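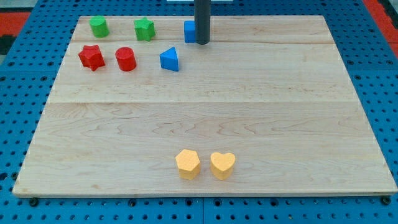

Open day at the Laltano workshop: an interview with Benedita Sampaio

The Laltano workshop opened its doors to visitors on August 13, 2020, with places booked in advance and groups kept small. Benedita Sampaio, who leads the robot handling programme at Plurenard, gave the demonstrations in the main hall and spoke to us between the second and third sessions.

The exercise shown to visitors is known within the programme as Kuo. A robot arm works above a wooden board on which small painted blocks have been set out, and it is asked to arrange them by colour. The blocks include cylinders, stars, a heart and a hexagon, and pieces of the same colour differ in shape. Ms Sampaio said that this was deliberate.

"If every red piece were a cylinder, we could not tell whether the arm was following the colour or the outline," she said. "A red star and a red cylinder must be treated as belonging together, although they behave quite differently when they are pushed. The cylinder will slide fairly evenly. The star tends to turn."

Pushing is the only means the arm has of moving a block. Its tool is a narrow dark rod with a rounded end, held just clear of the wood. Several visitors asked why the programme had not chosen something closer to a hand. Ms Sampaio replied that the question was put to her at nearly every demonstration.

"A hand hides a great many small mistakes, and once it has closed on an object the object generally goes where the hand goes," she said. "With a rod you are obliged to choose the side from which you push, and you have to look again after each short movement. We learn more from that. It is also far cheaper to repair, and I do not mind saying so to those who approve our budget."

She was asked how the arm is given its task. Instructions are typed in ordinary sentences, and staff are encouraged to vary the wording. "Put the yellow ones together" and "move the heart next to the hexagon" may lead to much the same result, she explained, but the second names the shapes and leaves the colour unspoken. The programme keeps a list of 187 instructions for regular testing, to which members of the public were invited to add on the day. Ms Sampaio said that suggestions from younger visitors were often the hardest to carry out. One had asked for the blocks to be put "in order of niceness".

"We have kept that one," she added, "but it is not in the test list."

Each group watched for 42 minutes, including time for questions. The blocks were set out afresh for every session, and the arm was allowed up to 100 pushes before staff brought the attempt to a close. Ms Sampaio acknowledged that this could seem slow to those standing at the rail.

"People expect a robot to be fast. I would ask them to watch how it approaches the star. It may come at it from the wrong side, turn it the wrong way, and have to go round. A person does the same, only with less thought."

The software that directs the arm, Trenero, was prepared by a team under Ming-te Tse, who joined the conversation towards its end. Mr Tse said that the greatest difficulty lay in what he called crowding. When differently coloured blocks stand close to one another, a push meant for one piece may disturb its neighbour, and a wide stretch of clear board is of little help if the arm cannot first separate the group.

"We used to begin with the pieces spread well apart, and the results were very pleasing," he said. "Then we began to place them close together – as they would be in any real store or workshop – and the results were much less pleasing. That is the work we have been doing since January."

On the subject of practical use, both were cautious. Ms Sampaio said that the programme had no product to sell and that Kuo was a study of handling and language, intended to inform later work on sorting and packing. Mr Tse mentioned an interest in goods that are too awkward or too delicate to be gripped, but declined to give a date for any trial outside the workshop.

Asked what she hoped visitors would remember, Ms Sampaio referred to a retired joiner in the first group, who had shown little interest in the arm and had questioned her closely on the grain and the seams of the board. "He wished to know whether a block would catch on a join," she said. "It is a fair question, and I have asked for it to be measured."

A further open day is planned, with 5 sessions in place of the present three. Those wishing to attend should write to the visits office at Laltano, stating the size of their party and any access needs.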